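1/ Spent Sunday afternoon at the Tekska open day. Short thread.

2/ The building is on the edge of Noris. More than 1,840 people signed up, so they let us in by time slot. Mine was at 3.

3/ First stop was a talk by Despina Bratu on how they collect training data. It ran long but I took a lot of notes.

4/ Then the hand-held gripper station, run by Mihret Alemneh. You squeeze the handle and the jaws close. The job is moving fruit to and from a plate.
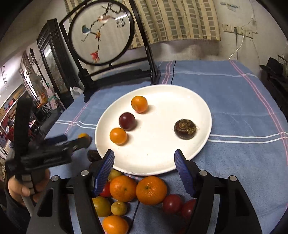
5/ The water chestnut is on the right side of the plate, away from the three small fruits. I liked the blue pads on the jaws.

6/ Parking is on the Ambaye side. Next open day is in January.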